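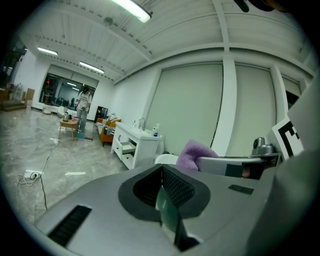 Home & Cleaning

I spent part of February in a rented place in Clurkville, one big bright room with a gray floor that looks like marble. There's an orange sofa at the back and a vanity with a sink by the windows, and the blinds on that side are a pale green-gray. I kept them down most of the day because the light comes off the floor pretty hard in the afternoon.

A shiny floor like that shows everything. At home I have old carpet and can go a week without thinking about it. In Clurkville I was wiping something by 7 every morning, usually footprints. I started with a string mop, which left streaks, and switched to terry cloth towels after Clem Donnelly told me to quit using so much water. Clem cleaned offices for years and I mostly do what Clem says about floors.

The towels came from Safavi, the discount store past the bus station. I bought a pack of 5 and washed them twice before I used them. The first wash left a lot of fuzz in the lint trap. No fabric softener, it makes them smear.

The sink area took longer than the floor. Chrome faucets spot if you let the water dry on them, and hard water in that part of town doesn't help. I tried vinegar, then plain dish soap, and the dish soap was fine. Wipe along the spout first, then the base, then the counter out to the front edge.

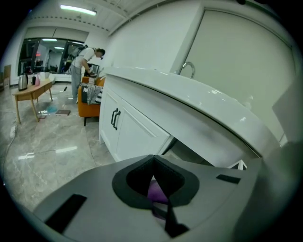 White counter and cabinet doors, with the chrome faucet at the back.

The doors have recessed panels, and dust sits in the grooves. I wrap one corner of a damp towel around my finger and run it along each groove, then go over the handles. Dark handles show fingerprints more than I expected. I did these every second day and could have gotten away with less.

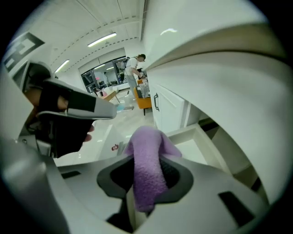
The lilac terry cloth towel.

I like this color but I wouldn't wash it with anything white the first time. Two of mine came home with me and the rest stayed under the sink. Next month I need to do something about the grout in my own bathroom. Clem says to start with a stiff brush and baking soda, so I'll try that and post how it went.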